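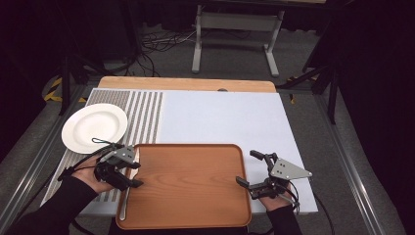

Wooden tray and white plate on the bench.

February 2018

Shelf liner and drawer divider trials, continued from the last page.

Finished the second round on the adhesive hooks for the inside of cabinet doors. The Flirnard hooks held a full set of measuring cups overnight on the painted door. On the raw door two of them let go before morning and took a little wood fiber with them. Wiping the raw door with alcohol first made no difference that I could see. Next try is a coat of clear sealer, left to cure for a week.

Drawer dividers. The spring-loaded Dekier ones fit drawers down to 16 inches deep. Our test drawer is 17, so they go in with the spring barely compressed and walk forward each time the drawer is shut hard. A strip of liner glued to each end stopped most of that. I used the ribbed kind first and it peeled at the corners, so I changed to the smooth foam, cut slightly short. Still in place after 114 open-and-close cycles, then I had to give up the bench. Someone please carry on from there if the drawer is free – the tally sheet is taped inside the left side panel.

The Toft bins are fine. They stack and the lids stay on. The labels are poor, though. The paper ones curl in the damp cabinet under the sink, and the clear pockets leave a gummy line when pulled off. Masking tape and a marker did better than either one. I would write the label on the short side of the bin, as the long side gets hidden once they are pushed in.

Liner costs for the month are in the binder. I added the roll ends this time, which the last sheet left out, so the two months will not compare directly.

The pantry mock-up is still a problem. With the door rack mounted, the shelf has to be cut back or the jars hit it. I cut the top shelf back by an inch and a half and it clears, but the second shelf has the bracket screw right where the cut would go. Options are to move the bracket or use a shallower rack. Berketti lists a shallow one. I have asked for a sample and have no delivery date yet.

Cycle counter on the hinge rig reads 1,268. No sag in the door so far. Oiled the lower hinge, left the upper one dry on purpose, please leave it that way.

To do:
Seal raw door, repeat hook test
Finish the drawer count
Order foam liner, smooth, white or gray
Find the short level – it was last on the paint shelf
Redo the under-sink labels in May when it gets humid again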